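On the Orderly Keeping of Soft Toys

Readers of this page will recall that the family room was given over in July to a general review of its contents. The books and the board games have since been dealt with. The present entry concerns the soft toys and the star cushions, which had been postponed twice and which occupied more floor than any other category of household goods.

The matter was first raised over the large rug. It had been purchased for sitting on, and for several months it was not available for that purpose. Plush animals had settled along one side, cushions along the other, and a visitor wishing to cross to the window was obliged to choose a route. It was resolved that all soft items would be housed in a single location, within reach of the children, by the end of the month.

Three forms of storage were considered. The first was a hanging net, of the kind that is fixed across a corner of the ceiling. It holds a great deal, but an item placed at the bottom can be recovered only by removing everything above it, and the lower hook came out of our plaster within a week. The second was a canvas trunk from Brustton, which had served well for winter blankets. The trunk was handsome and closed properly. Its fault was that the contents could not be seen, and each search for a particular toy ended with the trunk being emptied onto the floor.

The third was a clear plastic bin, and this is the form that has been adopted. Ours came from Jenkins, the housewares store on the county road, where bins are stacked near the garden hoses for reasons of floor space. The sides are transparent, so a child can locate a star or a ball before reaching in. It has no lid. A lid was offered at additional cost and declined, on the grounds that it would be used as a tray.

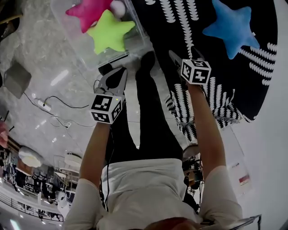
Should star-shaped cushions be stored flat or on end?
On end, where the depth of the bin allows it. The points keep their shape better when they are not pressed under other toys, and a cushion standing upright can be drawn out by one point without disturbing its neighbors.

The order of packing has been settled by trial. The larger cushions go in first, against the walls. Small round items are then placed in the gaps at the rim, where they hold the cushions in position and are easily found. Long-limbed animals are folded once and laid across the top. Any item that cannot be accommodated without force is set aside, and its future is discussed in the evening, after the younger members of the household have retired.

Washing is carried out before storage and not after. The label on each item is consulted first. Most of our cushions accept a cold wash inside a pillowcase tied at the neck, followed by 20 minutes of low heat and a full day on the drying rack. The filling in the points dries last – it should be pinched between the fingers before the item is returned to the bin. One cushion by Floltatar carries a label advising surface cleaning only. That advice was disregarded on one occasion, and the cushion is now somewhat smaller than its companions.

A word is due on the floor. The glossy tile favored in newer homes is simple to sweep, and a plastic bin slides across it with very little effort. This is convenient for an adult and of great interest to a child. A thin square of shelf liner beneath the bin has ended the practice in our home. On a rug, no liner is required, although the bin should be lifted and not dragged, as the corners will catch a looped weave.

Power strips and cords should be kept well apart from the toy area. In our case this meant moving a lamp and running its cord behind the bookcase, a task which took most of an afternoon and which had been described beforehand as a small one.

Toys found to be surplus were offered to two cousins and then to the Brirnier thrift shop, which accepts plush items in clean condition on weekday mornings. The shop asks that they be delivered in closed bags. Two bags were taken. A third was packed, reopened by interested parties, and returned in part to the bin, where its contents remain.

The craft drawer will be considered next. Readers with experience of dried glue on felt are invited to write in.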